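Imprimir | Enviar por e-mail

Suporte plástico para copos descartáveis na bancada

rargate_41
Preciso de um suporte para copos de papel numa prateleira com 300 mm de profundidade. Grade aberta ou caixa fechada?

Skandeck
Grade aberta. Os copos têm cerca de 80 mm de boca – confirme antes de comprar.

tang3
Qualquer um serve.

prollton
Grade, fixada em 3 pontos. Meça também a altura livre.
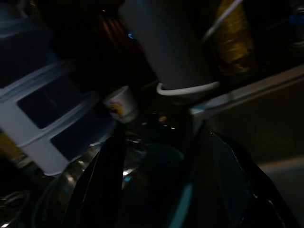 Peça branca com aberturas retangulares e copo de papel pequeno.

Imprimir | Enviar por e-mail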